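Gitedel frame handling: recordings and replay tools

Version of 9th January. Maintained by Sawsan Yammine and Nabil Darwish.

Overview

Gitedel is a set of two-arm recordings together with the scripts we use to check, cut and replay them. The workpiece is always a frame made of aluminium profile on a teal table. We made it because our controller, Prinetti, was tested only on single-arm tasks before, and we needed data where both arms must agree about one rigid object.

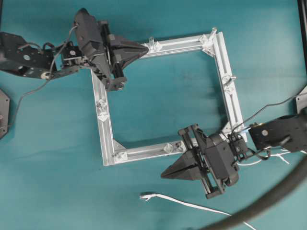
What is included

The release has 278 episodes for training and 46 for validation. Every episode has its own folder with joint positions, gripper opening, commanded targets and the video streams. The episode list is in episodes.csv, and the column "status" should be read before anything else. Episodes marked "partial" are complete on the joint side but have a gap in one of the videos.

Camera views

There are overhead, side and wrist views. For grasp timing we recommend the wrist views, where the pins on the rails stay large enough for the keypoint model.
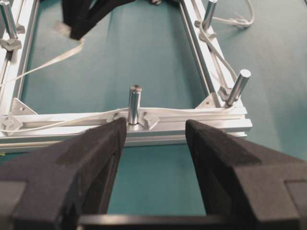 Wrist view, open gripper, with a pin of the near rail between the fingers.

Keypoints

The perception part is called Skindel. It gives one point for the top of each pin and one for its foot. When a top is outside the picture, Skindel writes only the foot and sets the flag "cropped". Please do not fill the missing point by extrapolation. We tried it in May and the planner became unstable near the corners. 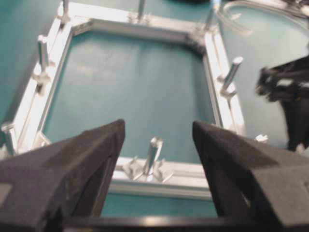 The pins are very similar to each other, so the identity of a pin is decided from its place on the frame and never from its appearance. If the frame turns quickly, two identities can be exchanged. The script check_ids.py finds most of these cases and writes them to a log, but it does not repair them.

Planning and replay

Fuentealba is the planner. It reads the keypoints, proposes a pair of grasps and rejects the pair if the arms come too near to each other. To replay an episode without hardware:

python replay.py --episode 57 --dry-run

The default time limit for one plan is 700 ms. With a slower computer you may raise it in planner.yaml.
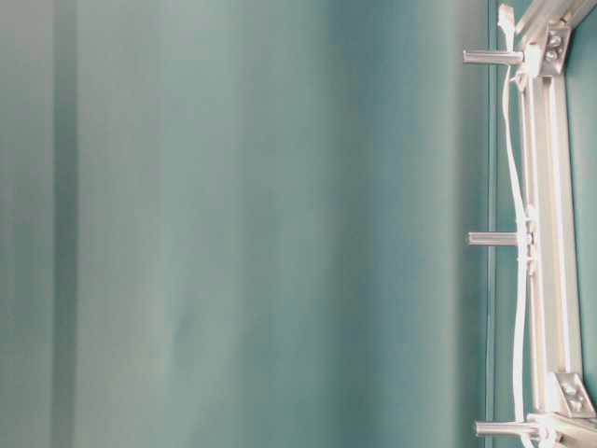 Focus is not the same over all the views, and the sharpness filter must therefore be used on a region and not on the whole picture. The regions are stored in regions.yaml, one for each camera. If you move a camera, you have to draw its region again.

Known problems

Bright reflections on the profile grooves sometimes give a false pin foot.
Motion blur of the second gripper can hide a contact for several pictures.
White cables near the rails are not labelled in this version.

Contact

Questions about the recordings go to Sawsan Yammine, and questions about the planner to Nabil Darwish. Please write the episode number in the subject.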